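Notes for the talk "Can it heat my lunch yet?"
January, by Hemant Negi

We use cookies to remember your settings. Accept / Manage

1. Opening (speak slowly)

Good afternoon. My name is Hemant and I work with small kitchens at Villside. People ask me every month if a machine can do the chores now. My answer is: some of them, with much patience.

2. The microwave

Ask the room who used one today. Wait for hands. Then say what the job contains: find the door, open it, put in the plate, close, choose the time. A child learns this in one afternoon. For a robot each part is a separate problem – the dark glass reflects, and a white oven on a white table has few edges to find. Show the slide and let them look.

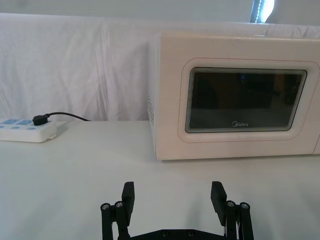

3. What we measured

Brynhildur Toft kept the log for us at Citham. In total 870 tries at opening a door, on 6 models of oven. Please say clearly that a door is only the first step, and no food was heated in these tries. Cables stayed on the table, as they do at home.

4. Shop floor

Leif Sveinbjörnsson will disagree with me here – he thinks shops come before homes. Give him the microphone for two minutes.

5. Questions

Keep 15 minutes. If they ask about price, I do not know it.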